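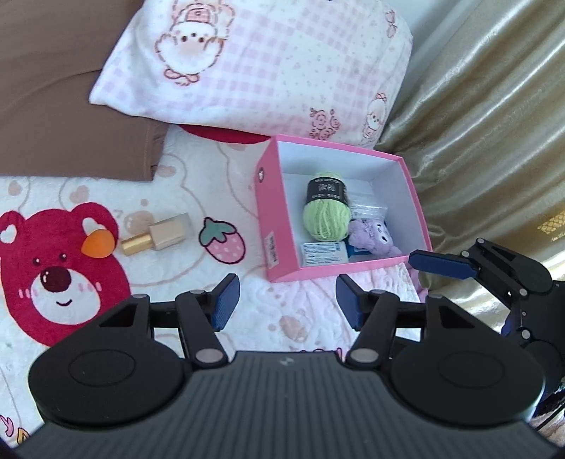
3.2 Soft surfaces and the open box

Studies of household tidying have given most of their attention to desks, shelves and kitchen counters. The bed has received much less, although in the Dundcombe survey it was the surface on which residents most often set things down while sorting them. In small bedrooms it is frequently the only flat area large enough to spread out the contents of a drawer, and it serves as a work surface for part of the day.

The bed differs from a table in several respects. A blanket gives under weight, so that small items settle into the pile and round items come to rest in hollows. A printed blanket also adds shapes and colors that compete with the objects placed on it. Residents in Mumbridge, interviewed in February, reported that they overlooked small cosmetics on patterned bedding more often than on plain sheets.

The second element considered in this section is the open box. Of the 246 sorting sessions coded for this study, most used a single container without dividers, and the categories placed in it were mixed from the start. Craft supplies, toys and packets commonly shared one box (Figure 4a). Following Grgić, we call this a "holding container" — a place where items wait before they are given a permanent location.
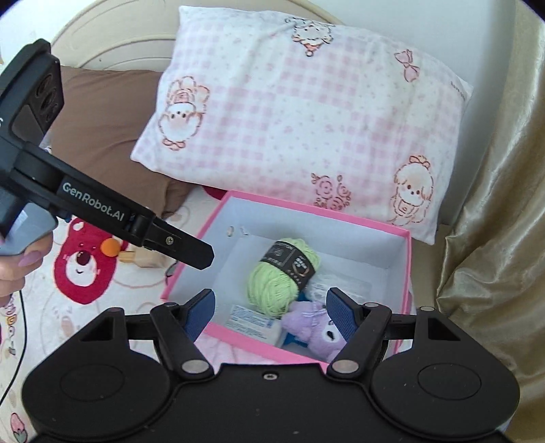

Figure 4a. Open box with a bright pink rim on patterned bedding. A ball of light green yarn in a black paper band lies inside, with a transparent packet to its right.

Holding containers were rarely emptied in one sitting. Participants tended to remove large or soft items first and to leave flat packets on the bottom. Yarn was a partial exception. Where the paper band was still in place, the ball was handled as a packaged product and was moved early; where the band was missing, it was often left until last.

Items outside the box were coded separately. Bedding that also held pillows and fabric offered fewer clear positions, and small personal care items were likely to be set down directly on the blanket (Figure 4b). Color contrast did not fully predict whether such an item would be found again. In the Plororstead subset, orange and red items on a red print took longer to locate than the same items on white.

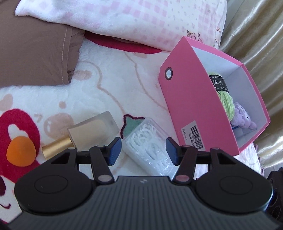 Figure 4b. Orange teardrop-shaped makeup sponge against a red heart on a white fleecy blanket with cartoon bear motifs.

Across all sites, 2,830 placements were coded by 2 raters working independently. Placements on bedding produced more disagreement than placements in boxes, chiefly where an item touched both a pillow and the blanket. These cases were assigned to the surface carrying the greater part of the item. The treatment of items partly covered by fabric is described in Section 3.3.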